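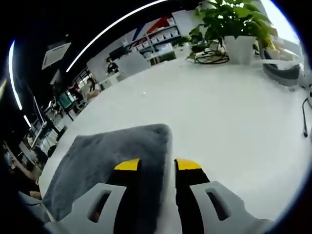 천 다루는 작업을 그리퍼로 하기 시작한 뒤로 제가 제일 많이 받는 질문이 "그거 그냥 집으면 되는 거 아니에요?"예요. 저도 처음엔 그렇게 생각했어요. 컵이나 블록은 정말 그냥 집으면 되거든요. 그런데 수건이나 담요처럼 털 있는 천은 집는 사람마다 결과가 제각각이라, 우리끼리 규칙을 안 정해 두면 나중에 기록을 모아 봐도 서로 비교가 안 돼요. 그래서 그동안 노트에 끄적여 둔 걸 한 번 풀어 봅니다. 집에서 작은 그리퍼 만지작거리시는 분들한테도 쓸 만할 거예요.

책상부터 치우세요

흰 책상에서 회색 천을 쓰면 경계가 잘 보여서 편해요. 흰 수건을 흰 책상에 놓고 하면 눈이 금방 피로해지고, 손가락을 넣을 자리도 자꾸 헷갈리더라고요. 천 색은 책상이랑 확실히 다른 걸로 고르세요. 시작하기 전에 마른 걸레로 한 번, 테이프 클리너로 한 번 훑습니다. 털 있는 천은 먼지를 데리고 다녀서 한 시간만 해도 책상이 달라져요.

케이블은 책상 가장자리로 몰아 두는 게 우리 규칙이에요. 천 밑으로 선이 지나가면 안 됩니다. 딱 한 번 그렇게 했다가 천이랑 선을 같이 집어서 옆에 있던 컵까지 끌고 간 적이 있어요. 다행히 빈 컵이었지만요. 화분도 치우면 좋은데 저는 초록색이 좀 있어야 일할 맛이 나서, 팔이 안 닿는 구석이면 괜찮다고 우겼습니다. (Uwe Kuhlmann 씨는 아직도 반대예요.)

손가락 패드 닦기

패드는 세션 시작할 때 닦고, 천 종류가 바뀔 때 또 닦아요. 물에 적셔 꼭 짠 극세사 천이면 충분합니다. 알코올은 패드 재질에 따라 표면이 뻣뻣해지기도 하니까 설명서를 먼저 보세요. 저는 설명서 안 보고 닦았다가 패드 한 쌍을 버렸어요. 틈에 낀 보풀은 부드러운 칫솔로 털어내면 잘 빠져요. 핀셋으로 후비지 마세요, 흠집 나요!

그리고 패드 높이가 양쪽이 맞는지 꼭 봅니다. 손가락을 다물어 놓고 옆에서 보면 바로 티가 나요. 한쪽이 조금만 올라와 있어도 얇은 천은 그쪽으로 미끄러져 나갑니다.

집는 순서

천 한가운데를 위에서 꾹 누르고 다무는 분들이 많은데, 그러면 책상을 긁게 돼요. 손가락 끝을 천에 살짝 닿을 만큼만 내리고, 벌린 폭은 필요한 것보다 조금 넓게, 그다음에 천천히 다물어서 주름을 하나 만든다는 느낌으로 가세요. 주름이 잡히면 잠깐 멈춥니다. 속으로 하나, 둘 세는 정도요. 그러고 나서 들어요.

이 멈춤이 별거 아닌 것 같아도 우리 규칙 중에 제일 효과가 좋았어요. 멈추지 않고 바로 들면 언제 집은 건지 기록에서 구분하기가 어렵거든요. 나중에 구간 나누는 사람이 정말 고생합니다. 그 사람이 저였어요.

모서리를 집을 때는 안쪽으로 손가락 한 마디쯤 들어간 곳을 잡으세요. 끝단 박음질만 물면 들다가 빠져요. 접기까지 할 거면 모서리를 든 다음 높이 올리지 말고 책상 위를 낮게 지나가게 하고요. 높이 들면 천이 제멋대로 펄럭여서 내려놓을 때마다 모양이 달라집니다.

실패한 것도 남기기

놓쳤다고 그 회차를 지우지 말자는 게 Meriem El Idrissi 씨 의견이었는데 저는 처음에 싫다고 했어요. 창피하잖아요. 그런데 성공만 남겨 놓으니까 이 천이 쉬운 천인지 어려운 천인지 알 수가 없더라고요. 지금은 놓친 회차도 '놓침'이라고 적어서 같이 보관합니다. 다시 집는 건 3번까지만 하고, 그래도 안 되면 천을 털어서 처음부터 다시 해요. 오기로 계속하면 사람이 지쳐서 동작이 이상해져요.

적는 항목은 짧을수록 좋아요. 날짜, 천 이름, 누가 했는지, 성공인지 놓침인지, 특이한 점 한 줄. 예전에 쓰던 양식은 칸이 너무 많아서 다들 저녁에 몰아 쓰고, 몰아 쓰면 다 틀리고... 그 양식은 없앴습니다.

주변 사람 챙기기

여럿이 쓰는 공간이면 시작 전에 한마디 해 주세요. "지금부터 찍어요" 하면 돼요. 얼굴이 들어가는 게 싫은 분도 있고, 지나가다 책상에 손을 짚는 분도 있으니까요. 우리는 사람이 알아볼 만하게 찍힌 회차는 본인한테 물어보고, 싫다고 하면 바로 뺍니다. 좀 아까워도 빼요.

전동으로 움직이는 그리퍼를 쓰시는 분은 패드를 닦거나 갈 때 꼭 전원부터 끄세요. 잠깐이니까 괜찮겠지 하다가 손가락 물립니다. 긴 소매 끈이나 목걸이도 미리 정리하시고요.

천 관리

같은 천을 오래 쓰면 털이 눕고 뭉쳐서 처음이랑 느낌이 달라져요. 저희는 200회를 채우면 한 번 빨고, 800회가 되면 새 천으로 바꿉니다. 400회쯤에서 바꿔 보기도 했는데 그건 천값이 좀 부담스러웠어요. 섬유유연제는 넣지 마세요. 표면이 미끌미끌해져서 잘 집히던 게 갑자기 안 집혀요. 건조기도 저는 안 돌리고 그늘에 널어 말려요. 빨래한 날짜는 천 귀퉁이에 달아 둔 작은 라벨에 유성펜으로 적습니다. 라벨 달린 귀퉁이는 집는 연습에서 빼고요.

보관할 때는 접지 말고 느슨하게 말아 두세요. 접힌 자국이 남으면 다음 날 첫 몇 회는 그 자국 따라 집게 되더라고요. 급할 때는 분무기로 살짝 뿌리고 손으로 쓸어 준 다음 완전히 마를 때까지 두면 웬만큼 펴집니다.

얇은 면 손수건은 규칙이 좀 달라서 다음에 따로 적을게요. 그건 아직 저도 자주 놓쳐요.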